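Street Lighting and Walking After Dark in Tristmont
Student project report, Urban Geography

1. Introduction

Tristmont is a small neighbourhood on the east side of Sedberg. Most of its street lights are old, and residents have complained for years that the footpaths are too dark. Our project asked whether people change the way they walk home when a street is poorly lit.

2. Background

Council rules treat lighting as a matter for drivers first. Lamps are placed to light the road, and the footpath gets whatever spills over. Earlier class projects in Rerwood found that people cared more about even lighting than bright lighting. A very bright lamp with a dark gap after it was rated worse than a row of dim ones.

3. Method

We chose 5 streets between the Sedberg bus stop and the Coşkun bakery. We handed out 2,000 survey cards through letterboxes and left a return box at the bakery counter. The cards asked which route people took home, what time they travelled and whether they ever went a longer way round. We also walked each street in October, once at dusk and once after 9 pm, and gave it a score for evenness of light.

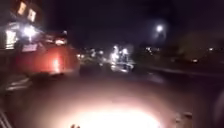
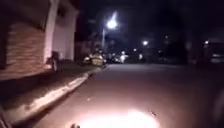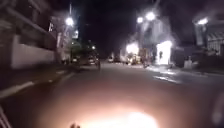
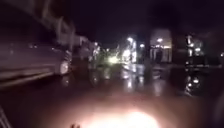
Street surfaces at night, with patches of bright light close by and darker ground further off.

4. Results

Most people who returned a card said they used a different route after dark. The usual reason was a stretch with no lit windows or shops. Parents with prams mentioned broken paving more often than lighting. Two of the streets scored well at dusk and badly later on, when the shop signs had been switched off. The street beside the bakery was the favourite, even though it adds a few minutes to the walk.

5. Limitations

Our return box was inside a shop, so people who don't go there are probably missing from the results. The evenness scores were our own judgment, and we had no light meter. Some cards were filled in by more than one person and we left these out.

6. Recommendations

Trim the street trees near the bus stop before replacing any lamps. Ask shops to leave a sign or window light on until the last bus. Repeat the survey in summer, when the evenings are longer.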